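Filling the fruit bowl, again and again

We passed 1487 usable examples on the fruit task this morning. The target is 2000 before the December break, and I think we'll make it if the left arm behaves.

The task is called Wosura in our folders, for reasons that go back before my time. Two arms, one scalloped plate, a set of plastic fruit. Everything on the worktop has to end up on the plate, and either arm may do the work. A person drives both arms the whole way through and the computer records the joints and the cameras. Later the model gets all of it and has to work out for itself what we were up to.

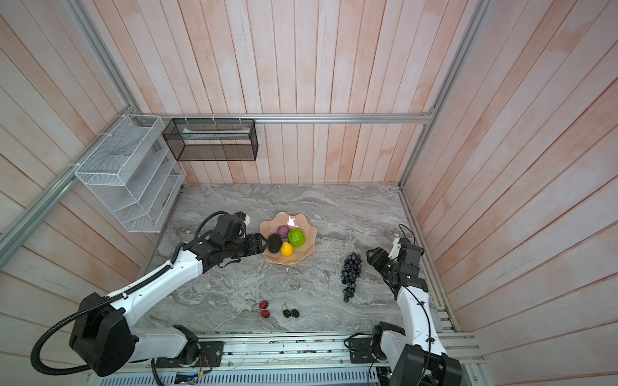

Left gripper on the dark fruit, grapes still to go.

The grapes are the awkward ones. They are long and they don't keep their shape when you pinch them in the middle, so I take them by the thick end and lower them on last. Loukia Tsakiris, who drives on the days I don't, likes to put them on early and pack the rest round them. We argued about whether to agree on one way and decided to leave it. The old Kanaujia set was all one person's habits and the model trained on it got stuck the moment a lemon was somewhere new.

Cherries and blackberries are slow but fine. You come in low, close gently, and wait a moment before lifting. If I drop one I carry on and pick it up again, and the example stays in. If I knock the plate out of reach, it goes in the bin.

Between runs I move things about by hand. I used to do this without thinking and found I was putting the small fruit at the front every time, so now there is a printed list of layouts, 20 of them, and I work down it. 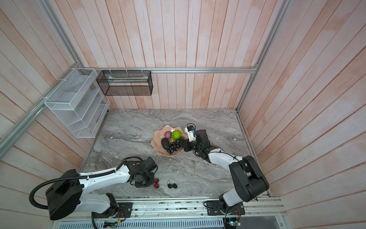

Words and pictures: Armelle Guillot
8 Nov 2021

Other things from this week. The labels were being written with the wrong arm first, so I have gone back and fixed those. The viewer now skips straight to the moment a gripper closes – a small change, but checking takes half the time. I also want to try a darker plate once this set is finished.

Next is Dilulell, which is folding cloths. I am not looking forward to it.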